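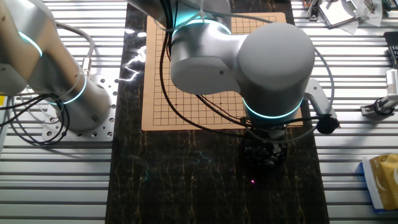

A board is a board, one reader wrote in July, and anyone who worries about what lies under it is avoiding the study of the game. The same letter went on to say that stones can be played on a printed sheet, on cloth or on a tray, and that the result is the same. As a statement about the rules of Go, I accept it. The position is defined by the intersections, and the rules are silent on the table.

My disagreement is about use. A Go set is handled several hundred times in an evening, and small faults in the arrangement are repeated at every move. I hold that three items deserve more attention than they get: the margin outside the last line, the surface the board rests on, and the place of the bowl.

## The margin

Most buyers look at the lines and the colour of the wood. Few look at the strip outside the grid. On the Andus folding board it is 14 mm on all sides, and a stone on the first line comes within a few millimetres of the edge. The Cosberg flat board has 28 mm. With the second, a player can rest the side of a finger on the wood while placing an edge stone. With the first, the finger goes over the side, and the hand is held up by the wrist alone.

The usual argument for a narrow margin is that it saves space. The saving on each side is 14 mm. I have not yet met the table on which that mattered.

A margin need not be equal on all four sides. Go boards are by custom slightly longer in one direction than the other, to allow for the angle at which a seated player sees them, and some makers carry the difference into the border as well. I have no objection, provided the narrowest side is still wide enough for a fingertip. Rounded corners I would take over square ones at the same price. A square corner on a light wooden board is usually the first part to show a dent.

## The surface below

A thin board on a polished slab is a poor mechanical arrangement. Polished stone is hard and gives little grip, and a board with no feet will turn by a degree or two when a stone is set down firmly near a corner. Each turn is small. By the middle of the game the board is visibly out of line with the players, and straightening it moves stones that were only loosely on their points.

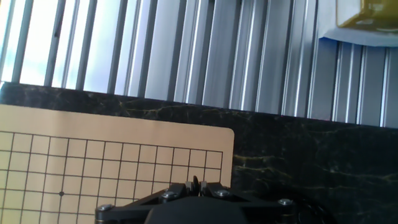

The remedy is cheap. A sheet of felt 3 mm thick, cut a little smaller than the board, stops nearly all movement and takes the hard note out of the sound. Four rubber feet do the same for the movement but leave the board unsupported in the middle, and I have seen a thin Ashour board take a slight bow that way. Cork works too – it sheds crumbs after a few years, which then travel into the bowls.

Colour is a separate question, and here stone does well. A pale board on a dark surface has a plain outline, and the eye finds the edge of the grid at once. On a pine kitchen table the board and the table merge at the border, which is tiring in weak light. The cost is in lost stones. A black stone dropped on a black polished top is hard to see, and it is normally found by sweeping a palm across the surface. Veining makes the search worse. I would still choose the dark top, with felt under the board and a reasonable lamp that does not shine straight down on the polish.

## The bowl

Custom puts the bowl to the right of a right-handed player, with the lid near by for prisoners. Custom is sound. What it leaves open is the distance. Many players keep the bowl well away from the board so that it will not be knocked, and then reach for it at every move. In my view it should stand close to the near corner, with a gap just wide enough for the board to be straightened.

A round bowl with a wide mouth is best. The Bolel pattern narrows at the top, looks handsome on a shelf, and obliges the player to pinch stones out with the fingertips. It should also not be filled to the brim, as a full bowl gives up two stones when one is wanted.

Our club's record book stood at 1,188 games on 2018-01-02. It has a column for remarks, and I read through it before writing this. Remarks on disturbed positions are frequent. Most mention a sleeve, a board that slid, or a bowl that was caught by a cuff. Remarks on the quality of the stones are very few, although stones are what members discuss when they plan a purchase.

My advice to a new player with a fixed sum is therefore as follows. Buy the plainest glass stones. Spend the difference on a board with a proper margin, and lay it on felt. Test the bowls by taking a stone out with two fingers before paying. The reader who wrote in July will say that none of this improves one's reading of a ladder, and I agree, but the ladder does have to stay on its points until somebody has read it.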